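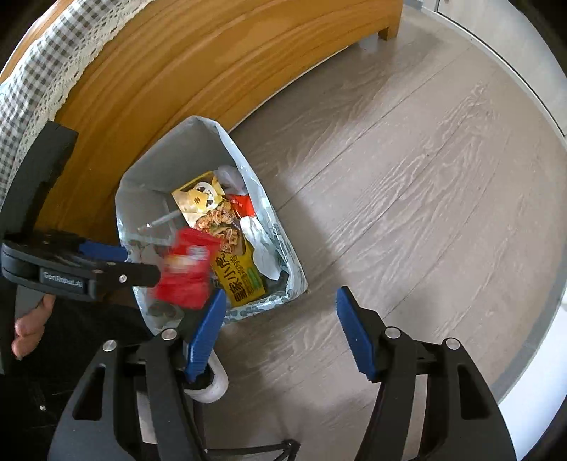 How to line and empty a small waste bin

A small bin in a bedroom, study or living room fills up faster than the one in the kitchen, mostly with wrappers, tissues and packaging. It is a quick job to look after, but a badly fitted bag will slide down inside and leave you picking things out by hand. The method below works for any open-topped bin without a lid.

What you need

A roll of small bin liners
A cloth
Washing-up liquid
A sheet of old newspaper or kitchen roll

Choosing the liner

Measure the bin before you buy. You need the height, and the distance all the way round the rim. The liner should be taller than the bin by about a hand's width, so there is enough to fold over the outside. If it only just reaches the top, it will drop in the first time something heavy goes on it.

Liners are sold by litres, and the number on the pack doesn't tell you much about the shape. An 11 litre liner from one maker may be tall and narrow and another short and wide. I use the Nevstead ones, which come 18 to a roll. The Stirner rolls are a bit longer in the bag and suit a taller bin. Try one roll before buying a big pack.

Thin liners are fine for dry rubbish. Use a thicker one if the bin gets takeaway tubs or anything with sharp corners, such as rigid clear packaging.

Fitting the liner

1. Tear off one liner and rub the open end between your fingers until the sides part.

2. Shake it once to fill it with air.

3. Push it down into the bin with your fist until it touches the bottom. Press it into the sides as well. Trapped air under the bag takes up room and pushes the rubbish back up.

4. Fold the top over the rim all the way round. Pull it down evenly on the outside.

5. If there is slack, gather it at one side, twist it and tie a small knot just under the rim. The bag should now grip the bin.

If the liner still puffs up in the middle, lift one side of the fold, press the bag down again and let the air out through the gap.

Filling it properly

Most small bins look full when they are half empty. Long food bags are usually the reason. Snack and noodle packets stand up on end, hold their shape and stop anything else from dropping past them.

Flatten long packets and fold them in three before they go in. Shake the crumbs out into the bottom of the bin first. If a packet springs open again, roll it up tightly from the closed end and tuck it inside another wrapper.

Put small wrappers inside a bigger one. A single large crisp packet will hold a surprising number of sweet wrappers.

Push straws down the side, upright. Laid across the bin they catch everything that lands on top, and a cut end can go through a thin liner when you press the rubbish down.

Clear plastic tubs and trays take up the most space of all. Check whether your council collects them. If it does, rinse them and put them with the recycling instead. If not, squash them flat and slide them down the side.

Tissues can go in as they are. Wet ones are better wrapped in a dry one.

Do not put batteries, hot ash or broken glass in a small bin of this kind.

Emptying it

Empty the bin when the rubbish reaches the rim, or once a week if it never gets that far. Any bin with food packets in it should be done more often in warm weather.

1. Pick up anything that has missed the bin and put it in.

2. Undo the knot if you made one, and lift the folded edge off the rim all the way round.

3. Gather the top and press gently to let the air out. Turn your face away.

4. Twist the neck and tie it.

5. Hold the bin down with one hand and lift the bag straight up with the other. If it sticks, tip the bin on its side and ease the bag out.

Cleaning the bin

Wipe the inside with a damp cloth and a drop of washing-up liquid each time you change the bag. Go round the rim and the underside too. Dry it before the new liner goes in, or the bag will cling to the sides and be awkward to push down.

If the bin stands on a wood or wood-effect floor, move it and wipe underneath. Grit under the base will scratch when the bin gets nudged about.

A folded sheet of newspaper in the bottom, under the liner, will soak up small leaks. Change it when it gets damp.

Keep the rest of the roll in a drawer close to the bin. Some people store it in the bottom of the bin itself, under the bag in use, and that works well unless something leaks.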